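Print this thread | E-mail this thread
Reading time: 4 min

Kids' parties and small tables: laying a fall table with pumpkin buns

Posted by Esperanza Echevarría

Hi all, I'm stuck on a table for my daughter's class get-together and I could use some opinions before I buy anything else. I've got a white table, a lavender plate, a teal mug and the pumpkin buns, and I can't decide if the colors fight or not. My sister says purple and orange is Halloween and nothing else. I wanted something you could leave out until Thanksgiving without anybody asking where the bats are.

The orange does glow when the light hits it, way more than I expected. I like it next to the turquoise, I'm just not sure about all of it together.

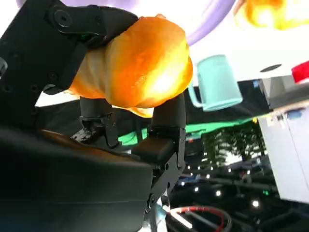 Esperanza Echevarría

So the choices are (a) keep the teal mugs and swap the plates for white, (b) keep everything, (c) give up and use the brown stuff from last year. I've got a budget of 79 dollars left and I'd rather put it toward food. Plates came from Skolari, the mugs I already had.

Print | E-mail

Melina Kalogeropoulos wrote:

Keep the mugs! Orange and turquoise are opposite each other and that's why it pops like that. I did the whole kitchen at our old place in Rurkumden in those two colors and I never got tired of it (my husband did, but he got tired of the house too).

I would lose the lavender though. It's a spring color to me, Easter eggs and so on.

Josphat Swai wrote:

Disagree with Melina about the lavender. White plates on a white table disappear, and then you have two buns and a mug sitting in the middle of nowhere. The plate is what gives the eye somewhere to land. If you're going to change one thing, put a cloth down.

Also, are those to eat or to look at? That changes my answer.

Esperanza Echevarría wrote:

To look at! The real rolls will be in a basket. I tried real ones as decoration two years ago and by the time people sat down they'd gone hard and one kid had licked three of them.

I don't want a cloth, because it's kids, and I'd be washing it all week. Wipe-clean is the whole reason I like this table.

Mechthild Strebel wrote:

I'm with Josphat. I set one up this way to see, and I came out liking the plate a lot more than I thought I would. One bun on each side, plate in the middle, mug at the back left. Stripes on the buns do most of the work, you don't need leaves or ribbons or any of that.

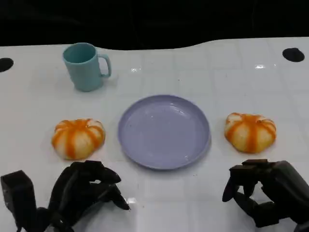

Mechthild Strebel
Moderator, Tables & Parties

The plate stays empty on purpose, by the way. I know everybody wants to put the bun ON the plate, but then the guest has to move it before they can eat, and you end up with pumpkins rolling around next to the forks. Let them sit on the table where they are.

What I'd fix is the shine. White and glossy together gives you those bright spots, and if you have a lamp hanging right over it your guests will be squinting at their soup. Move the lamp or use a lower one off to the side.

Print | E-mail

Matěj Matoušek wrote:

Am I the only one who thinks two per place is too many? If she has ten kids that's twenty pumpkins. Put one at each place and a heap of them in the middle, done. You can get a bag of them from Plollgate pretty cheap.

And the mug should be on the right. I've set tables my whole working life and cups go on the right.

Mechthild Strebel wrote:

On the right for a formal dinner, sure. It's a kids' table, Matěj. Mine goes at the back left because my youngest is left-handed and everything on the right ends up on the floor.

Melina Kalogeropoulos wrote:

OK, I looked at Mechthild's again and I take back half of what I said. The lavender is softer than I was picturing, and with the white in the buns it's kind of pretty? Still not what I'd choose. But I wouldn't send it back to the store.

The left bun and the right bun don't quite match, the right one is a little yellower. Would that bug anyone else or is it only me?

Josphat Swai wrote:

Only you. Real pumpkins don't match either.

Esperanza Echevarría wrote:

Thank you, all of you! I'm keeping the lavender plates and the teal mugs, and I'm going with one bun on each side for the grownups' end and one apiece for the kids, so Matěj gets half a win. Mugs are going wherever they fit.

Next question, does anybody have a good way to store the buns so they don't get dented? Last year's lived in a shoebox under the winter boots until February and they were not the same after.

Matěj Matoušek wrote:

Egg cartons if they're small enough. Otherwise roll each one in a dish towel, and don't put anything on top. Cups on the right.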